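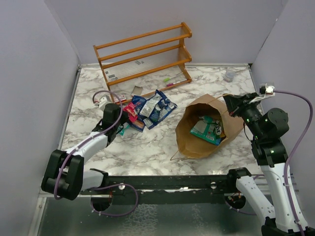
How does a two-armed robot learn to pack a paper bag? A person drives both arms by remote control, the joint positions and camera views are recorded, and a control model is trained on the recordings.

Gevgate has published its first set of bag-packing demonstrations from the Stutstead workshop, dated 14 July 2026. The set holds 375 completed runs. In each one the operator uses a pair of hand-held leader arms, and the robot copies their motion joint by joint.

The task is to move mixed packets into a brown paper bag with twisted handles. Soft packaging is awkward for grippers: it folds under load, and a packet lying on top of another often drags its neighbour along. The bag adds a second difficulty – its mouth closes if the rim is pushed, so one arm usually has to steady it by the handle or edge while the other places the goods.

Jinlong Yu, who leads the work, said operators needed more than 3 hours of practice before their runs were good enough to keep. Runs with long pauses were discarded, but those in which a packet was dropped and picked up again were kept on purpose.

"The model has to see a recovery if it is going to make one," Yu said.

Training is being handled by Feng, with Satow supplying the leader arms. A second set, using stiffer cartons and 2 bag sizes, is planned for November.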